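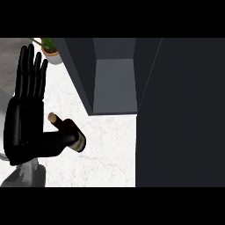 The Manero scaler accepts any source up to 4K and fits it to the native panel of the connected projector. When the source is wider than the panel, the scaler keeps the full width and fills the remaining height with black. The still of the robotic hand and the bottle has this layout, with one black band across the top and a matching one across the bottom. The settings below determine how such material is handled.

Which aspect modes are available?
There are 3: Native, Fill and Wide Zoom. Native leaves the source untouched. Fill stretches it to the panel edges and distorts shapes. Wide Zoom enlarges the picture until the bands fall outside the panel, and the left and right sides are cropped.

Why do the bands remain after I select Fill?
The bands are part of the source file. Fill only acts on bands added by the scaler. Select Wide Zoom, or turn on Band Detect in the Clundum control panel. 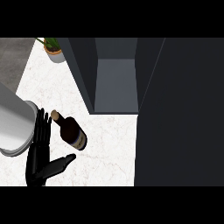

Robot hand and wine bottle on a marble countertop, bands at top and bottom.

How does Band Detect work?
It samples the outer lines of the signal and stores the position where picture content begins. Very dark footage can give a false reading. If the picture jumps between sizes, set detection to Manual and enter the line count yourself - the highest accepted value is 1,278.

Does zooming affect subtitles?
Yes. Subtitles placed in the lower band are cropped. Use Subtitle Shift, which moves the picture up in steps from 0 to 44.

Can I store settings per input?
Yes. Each input on the Woo and Fellcombe models holds its own aspect mode, shift and detection values. Firmware 77 or later is required. Older firmware applies one setting to all inputs.

How do I restore the defaults?
Open Setup, choose Picture, then Reset Geometry. Color and network settings are kept.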